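Home | Projects | Student Reports | Contact

Tidying Shared Seating: Clothing Left on Upholstery
Student project report, Vandton Residence Study

1. Purpose
This project examined how garments and other cloths accumulate on seating in shared lounges. The study was limited to 5 lounges and ran through February.

2. Method
Each lounge was checked every evening at 9 p.m. and each item was entered on a record sheet. Items were sorted by type -- clothing, towels, other -- and by position on the seat.

3. Results
A total of 582 entries were made. Cloths were recorded more often at the ends of a seat than in the middle, and most had been left unfolded. Wednesday produced the longest sheets. 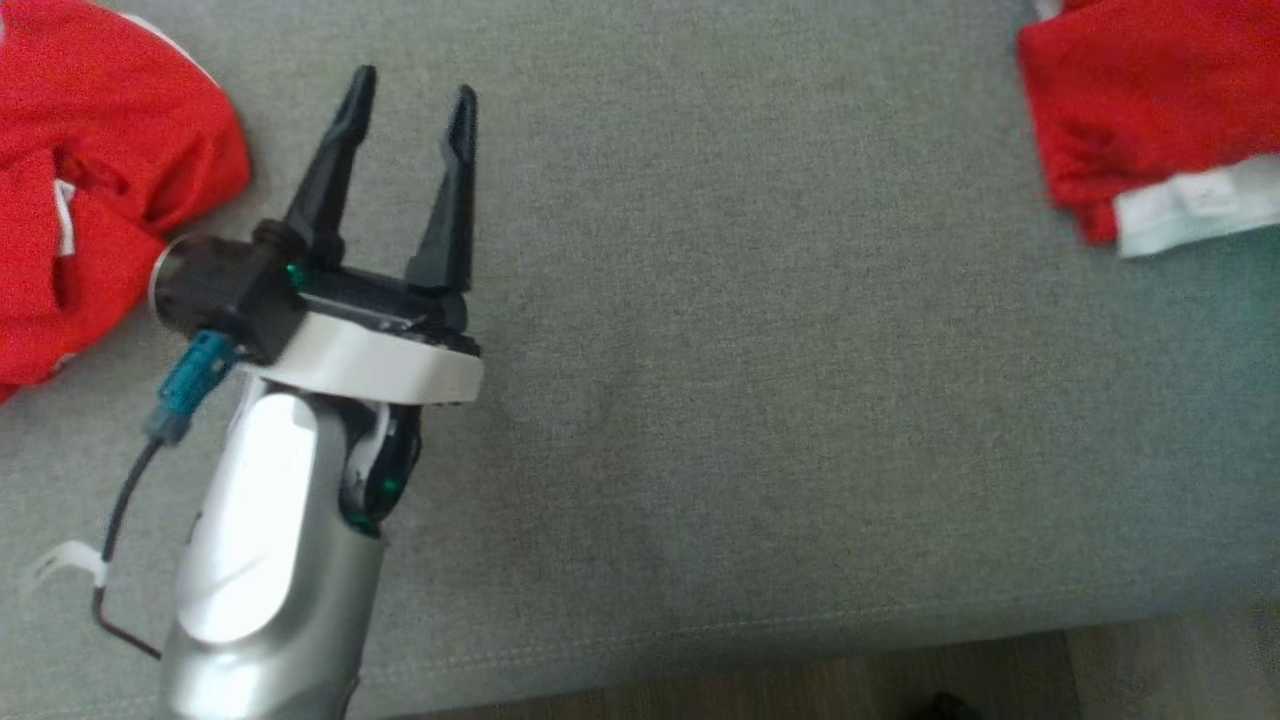
Figure 1. Red cloths on a grey upholstered surface, one crumpled at the left edge.

4. Recommendation
A basket should be placed beside each sofa and emptied weekly. A further trial of 100 days is proposed.

Related reports
Drying Racks in Small Rooms
Folding Methods Compared
Storage Under Window Seats

Comments
Murdo Ritchie: Were cushions counted under "other"?
Tichý: Our lounge has the same problem, mostly with towels.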